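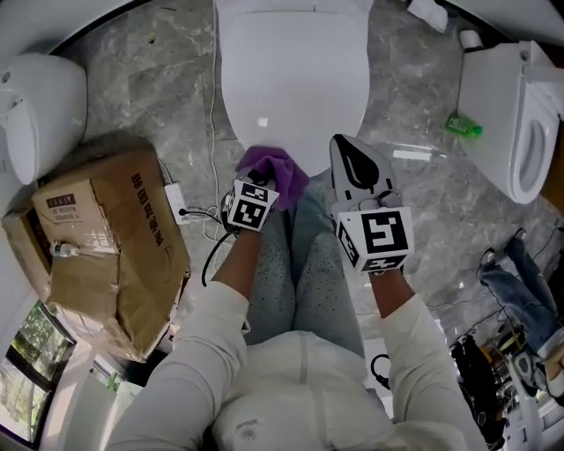

Zelidthorpe opens its new public toilets, and everyone is welcome

Zelidthorpe, 2025-03-20

After a long winter of hoardings, muddy boots and a great deal of patience from the shops on either side, Zelidthorpe Town Council is delighted to say that the new public toilets on Market Row are open, seven days a week, and free for everybody to use.

The old block closed in December, when the last of the pipework finally gave up, and we know how much it has been missed. Parents told us they were cutting their trips short. Older residents told us they had stopped coming in on the bus altogether, and the coach parties that used to pause here on their way to the coast had begun stopping at Fotness instead (and we can hardly blame them!). We had 54 letters and cards on the subject over the winter, every one of which was read and answered, and a good many of the ideas in them have found their way into the building.

There are 14 cubicles in all, two of them fully accessible, with wide doors that open outwards and plenty of room to turn a wheelchair. Each has a shelf at a sensible height and a hook strong enough for a winter coat and a full shopping bag, which was by some distance the most popular request. Two family rooms have a changing table, a low basin and a chair for feeding. The lights come on by themselves, the taps are easy on stiff hands, and the windows along the back let in far more daylight than the old ones ever did.

The building work was carried out by Dağdelen, a family firm who kept the pavement clear on market days and were kind enough to move their lorries for the Christmas procession. Day-to-day cleaning will be looked after by Trenida, whose staff will be in first thing, again at midday and once more before closing. If you spot something that needs attention between visits, please ring the number on the panel by the entrance and they will come as soon as they can.

Opening hours are 7am to 8pm, with later closing on evenings when there is an event in the square. The accessible cubicles can be opened at any hour with a national key, and residents who need one can ask at the council office.

The temporary cabins in the car park will be taken away over the coming weeks, and the parking bays beneath them will be repainted before they are put back into use.

Press enquiries: Zelidthorpe Town Council, Communications Office, Market Row, Zelidthorpe.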